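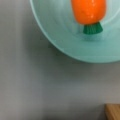 Why is Burkberg water harder than it was last year?

The town moved from the Carrasco reservoir to the north wellfield in February. Well water passes through limestone and picks up calcium and magnesium on the way. Hardness at the pumping station now reads 283 milligrams per liter as calcium carbonate.

The changeover covers 1254 service connections west of the rail line. Connections to the east stay on the reservoir until the second main is complete. Account holders can check which supply they are on by looking at the zone letter printed next to the meter number on the bill. Zone N is well water. Zone R is reservoir water.

The minerals are not removed at the treatment building. Disinfection is unchanged, and the taste difference some customers have reported comes from the mineral content.
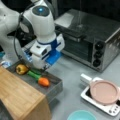

Vegetables in a tray on a gray countertop.

Scale forms when hard water is heated or left to evaporate. Kettles, coffee makers and water heaters show it first. For a kettle, fill halfway with equal parts white vinegar and water, bring to a boil, let stand for an hour, and rinse twice. Repeat monthly in Zone N. Follow the manufacturer's manual for coffee makers, as some seals do not tolerate vinegar.

Dishwashers with a built-in softener need the hardness setting changed by hand. The dial or menu value will be in grains per gallon on most machines sold here. Divide milligrams per liter by 17.1 to convert, which gives 16.5 for Zone N. Round up to 17.
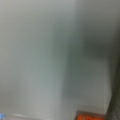

Pale gray surface, close up.

White spots on counters, faucets and sinks are dried minerals. Wipe with a damp cloth, then a dry one. Vinegar should be kept off marble and limestone, which it etches.

Water heaters should be flushed once a year in Zone N. Turn off the power or gas and let the tank cool before opening the drain valve. Households with a Golline cartridge unit should note that it is a taste and odor filter and does not lower hardness. The Jollix salt softener does, and its regeneration interval should be reset to match the new value.

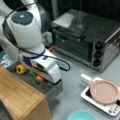
Countertop with a stainless steel toaster oven.

Test strips are available at the front counter of the water office, four to a household. Questions about hardness readings go to Lachlan Buchanan at extension 1606. Billing questions go to the main line.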